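Stomunari hook-on rail shelf: review after a winter of use

I bought the first of these in October for the utility room and have since added two more, one in the kitchen and one over the bench in the garage. They came from Dissanayake in Nillcombe, who will sell you the shelf without the rail if you already have one up.

The shelf is a shallow metal tray with slots in it and a pair of hooks at the back. You hang it on a rail and slide it to where you want it. There are no screws in the shelf itself and nothing to put together. Mine came flat against a piece of card with one corner slightly bent, and I straightened it by hand.

The rail takes more work than the shelf. The leaflet gives a drawing and very little else. It says to fix at both ends, but on anything long I would put a third fixing in the middle. Our walls in Stoledthorpe are old plaster over brick and the first plug pulled straight out, so I drilled again a bit lower and filled the hole. Set aside a Monday evening for it, more if you want the rail dead level.

In the kitchen it holds spice jars, the small ones, in a single row. Tall bottles are no good. They lean forward when you take the one next to them, and a bottle of vinegar went over the front in the first week. In the garage it has drill bits, pencils, a tape and odd bits of pipe fitting, and for that I can't fault it. Dust falls through the slots. So do small screws, so keep those in a jar or a lid.

The black finish has lasted well in the garage. The kitchen one has marked where the hooks rub the rail, and there is a dull line along the rail to match. You only see it when you move the shelf.

The hooks are my main complaint. They sit loosely, and if you put something back in a hurry the whole thing lifts and knocks on the wall. I stuck a felt pad behind each end, the sort sold for chair legs, and that stopped the noise. A pad or two in the packet would cost the makers very little.

I would buy it again for tools and small jars. For anything heavy, get a shelf that screws to the wall – it will be cheaper as well.

4 out of 5
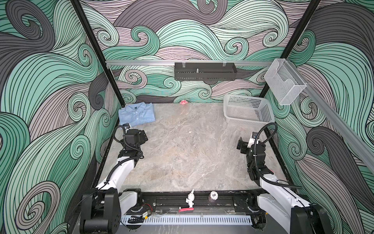 Dissanayake replied that the newer hooks are a tighter fit and that they will post a pair to anyone who bought before April, so long as you can find the receipt. The felt pads are still worth having on uneven plaster, they said, and they had not heard of the bent corners before.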